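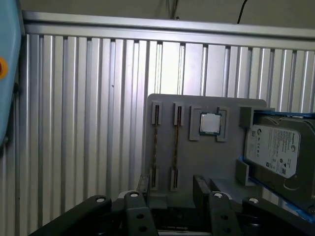 Zirkitz Upright Parts Board

The Zirkitz board is a practice fixture for school and college robotics teams working on computer disassembly and sorting tasks. It stands upright in the work cell and holds real parts, so the arm has to come at them from the front. The two memory modules sit edge-on to the robot, each clamped top and bottom, with the processor in its own raised holder to the right and the hard drive in a blue tray beside it. Teams who have only picked blocks off a flat table will find the memory the hardest of these, and it is a good place to spend most of a term.

Udero has supplied the board to class programs for two seasons. It is the same layout used for the Parts Recovery task in the Clolent student challenge, where teams have 600 seconds to remove the parts and place them in the sorting bins. Clubs that don't compete use it just as much. The electronics course at Grabowska College runs it as a final project, with pairs of students writing their own pick routines and swapping boards halfway through.

What the board holds

Memory: two modules, upright and parallel, in grey holders. The holders grip at the ends only and leave the long edges clear.
Processor: one square chip between two L-shaped clips. There is a gap above and below for fingertips.
Drive: one 3.5-inch hard disk in a blue tray, with grey stop blocks on the left side. The drive is the heaviest part on the board. Check your gripper's rated load before the first attempt.

In the box

Grey fixture plate with rounded top corners
Memory holders, processor clips and drive tray, fitted
Base bracket and bolts
Spare holder set
Printed task sheet and scoring sheet

Computer parts are not included. Most schools have a cupboard of dead machines and that is the best source. Any working or non-working 3.5-inch drive of standard height will fit the tray. Laptop memory is too short for the holders. If you can't find parts locally we sell a used set, tested for fit only.

Setting up

Bolt the base bracket to the bench or cell floor before fitting the plate. Set the plate square to the arm and measure from the arm's base to the plate face at both ends. The Clolent rules allow any distance your arm can reach, but it must be written on the scoring sheet before the run starts.

If you use a wrist camera, do a test with the room lights the way they will be on the day. Bare aluminium behind the board reflects unevenly and can throw off simple edge detection. A sheet of matte card behind the plate is permitted in class use – not in competition.

Start with the processor, then the drive, then memory. Run at low speed until the approach is right. Holders can be replaced one at a time and no glue is needed.

Suitable for

Years 9 to 12, TAFE and first-year university. Works with small and mid-size arms fitted with a two-finger gripper. Class packs of four boards come with a teacher's guide covering 28 hours of lessons, from hand-guided moves through to a timed run.

Ordering

Single boards and class packs are in stock. Schools can order on a purchase order with 30 days to pay. Spare holders and trays are sold separately and fit all boards made since January. If you have an earlier board, send us the number stamped on the bracket and we will match the right clips – the older processor clips are slightly narrower.

Returns are accepted within 29 days if the plate has not been drilled.

Page updated Aug 28, 2020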